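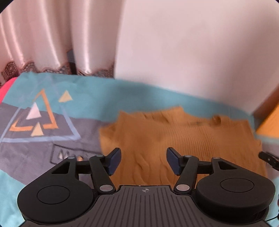 Figure 3. View from the hand-held gripper during a sweater trial, fingers open, garment spread on a bed.

4.2 Equipment planning and cost per usable trial

The first budget for the garment work was drawn up in August, before we had settled on where the recordings would be made. It assumed one fixed station in the Dornville lab, with a table, a mounted arm and a small set of clothes bought for the purpose. Once we decided to record in homes, most of that list no longer applied. A hand-held gripper (Figure 3) needs no mount and no floor space, and the bed, the bedding and the light are whatever the household has. The money moved from furniture to spare parts.

We compared two purchase plans. Under the first, each of the two sites, Dornville and Clirkden, would own a full set of grippers and keep its own spares. Under the second, the sites would share a pool held at Dornville and ship units as needed. The shared pool was cheaper on paper by $1,418, but the quote from Domholm gave a delivery time of 32 days for replacement finger assemblies, and a single broken linkage at Clirkden could have stopped recording there for more than a month. We took the first plan.

Fingertip pads were the item we planned worst. Knitwear is hard on them – cable patterns and ribbing catch at the pad edge when the fingers close low on a hem – and we had ordered pads at the rate Prajapati suggested for rigid objects. We now order them per 90 trials and book them as a consumable, separate from the gripper itself.

In total 1,816 trials were recorded. Costs in Table 2 are divided by usable trials only, following the rule Seul-gi Tak wrote for the earlier towel study: a trial counts if the garment stays in view and both fingers can be tracked from first contact to release. Staff time for travel between homes is listed on its own line. It was left out of the August budget entirely, and groups planning similar work should price it before they price hardware.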